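Packing and small goods: progress report to Muvia, January
2 min read

Work on the packing strand has continued at the Korstead site through the month. The grant covers 20 trial packs, of which 11 are finished and signed off. Six more are made up and waiting for labels.

Most of the time went on cartons. We changed to a smaller flat-packed box from Ansari, and the creases need working before the flaps will sit properly. A roughly square piece of brown cardboard, with a faint crease across the middle, is typical of what we handle at this stage.
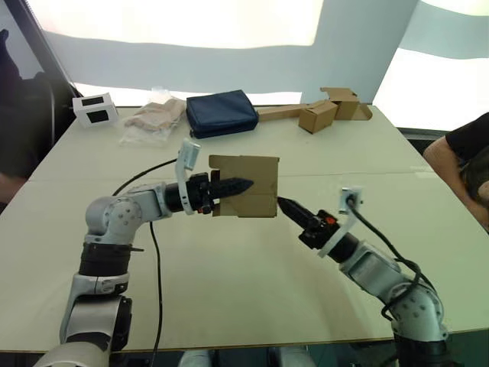 Boxes and table layout

The goods now stay along the far edge of the table, with the front kept for the box being made up. The navy zippered pouch and the bagged beige item are still the two lines we are testing. The pouch fits without trouble. The bagged item takes up more room than its listed size, and we have asked Zutov for a flatter bag.

A small closed box sits on the long flat cardboard piece at the back right, and the box at the front is open on its side with its flaps spread.

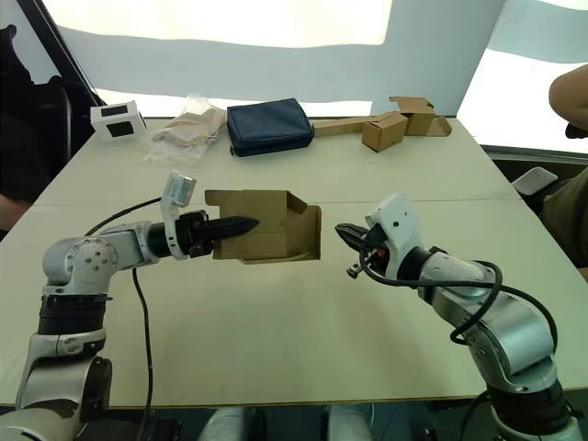
Tuulikki Ojala asked whether the larger carton should be kept for mixed orders, as returns were lower with it last year. We have put 10 of them back on the shelf and will report on both sizes next time. Spending is within budget.

Recent reports
Shelving and storage at Korstead
Carton sizes: first results
Label stock and reordering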